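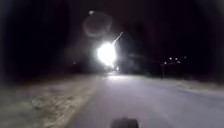 3.2 Picking search terms

Figure 2. A bright light on the path ahead, against a dark night sky.

I'll admit the search terms were the part I dreaded. We wanted papers on how night lighting changes what moths, bats and toads do near water, and the word "light" on its own is hopeless (you get optics, you get weight loss, you get poetry). So Zarmeena Sial and I sat down with a big sheet of paper and wrote out every word we'd ever seen an author use for a lamp!

Our first list went into the Nandbridge index on April 23, 2020, and it gave us 1,142 records. Far too many to read closely, so I went through titles only and dropped anything without a living thing in it. That left 215. We then read the abstracts, argued over a good number of them, and kept 31 for the full review.

A few notes for anyone who wants to repeat this. Cutting a word back to its stem helped a lot with "illumin*" and was a disaster with "lamp*", which drags in every lamprey paper ever written. Putting "artificial" next to "night" within 3 words worked better than a fixed phrase. Amparo Bustamante ran the same terms through the Stamov catalog for us and found mostly the same papers, plus a couple of older toad studies I was very happy to have.

We left the spelling variants in, even the odd ones. The full term list is in Appendix B.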